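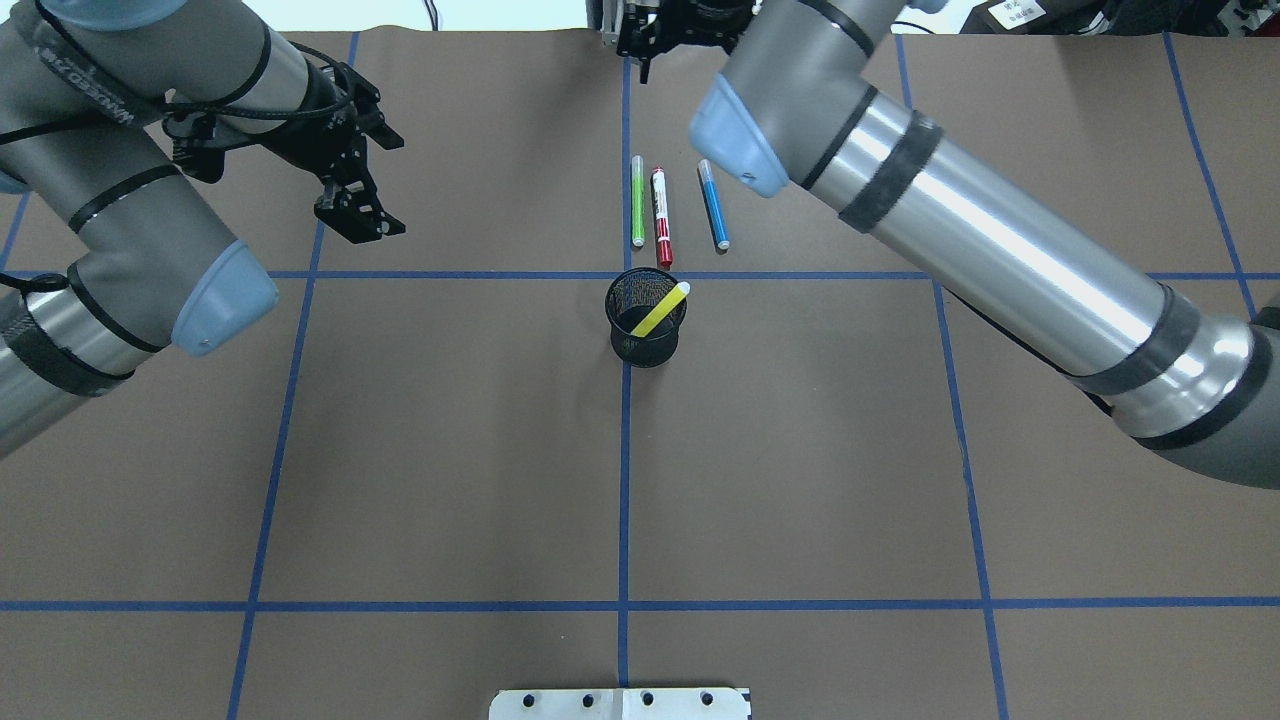
*阅读时间:2 分钟*

**Plivon 网格笔筒(黑色)**

装笔用的。写到这里,产品介绍其实可以收工了,但 Findeo 的上架模板要求写满一页,那就再说几句。

筒身是黑色金属网,圆柱形,口沿收圆,伸手摸笔不刮手指。记号笔斜着插进去,笔帽照样露在筒口外面,黄的绿的一眼分得清,不必把一桌人的笔全倒出来找。网眼不藏灰,藏的是橡皮屑,倒过来磕两下即可。

| 项目 | 规格 |
|---|---|
| 高度 | 10 厘米 |
| 净重 | 161 克 |
| 颜色 | 黑,没有别的 |
| 货号 | Powell 13 |
| 每箱 | 300 只 |

记号笔另售,红、绿、蓝、黄都有。我们的采购 Cyrill Gisler 坚持认为笔和笔筒应该分开卖,理由是大家总会丢笔,却很少有人丢笔筒。退货记录目前站在他那边。

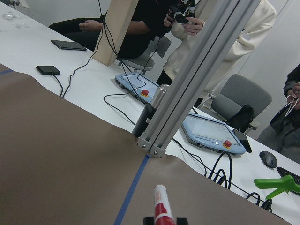

**粗杆记号笔能放几支?**
粗杆的放 10 支比较舒服,再多也塞得进去,只是抽一支会带出两支。

使用上没有什么门槛。桌面铺了牛皮纸的,底部垫圈一样站得稳;习惯用蓝色美纹纸胶带给桌面分格的,可以给笔筒单独留一格,至于同事会不会把它放回那一格,不在保修范围内。

清洁用湿布擦,擦完晾干再装笔。请勿放进洗碗机,Naveen Kashyap 试过,筒没事,洗碗机里多了一支我们至今没找到笔帽的红笔。

由 Jitport 仓库发货,整箱订购请提前留言。10 月起改用新纸盒,笔筒还是同一只。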